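How to get dry colour powder out of clothes
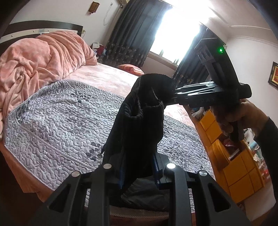

A black garment held up near the bed.

Powder based on corn starch comes out of most fabrics if you deal with it dry first. Water turns it to paste and pushes the dye into the weave.

1. Take the clothes outside and shake each piece hard. Turn the pockets and hoods inside out.

2. Go over the seams with a soft, dry brush. A Kernetti clothes brush is fine, and so is an old toothbrush.

3. Rinse under a cold tap from the inside of the fabric until the water runs clear. Hot water sets the colour.

4. Soak for 30 minutes in cold water with 2 spoonfuls of liquid detergent. Keep whites in a separate bucket.

5. Machine wash cold, with no more than 3 garments in the drum.

6. Check for marks before drying. If any are left, repeat steps 4 and 5. Do not tumble dry or iron until they have gone.

Black and navy clothes hide the powder well, so check the cuffs in daylight.

Silk and wool should go to a cleaner. Our Endton shop takes them in at the counter and they are ready in seven days.

Next: Storing leftover powder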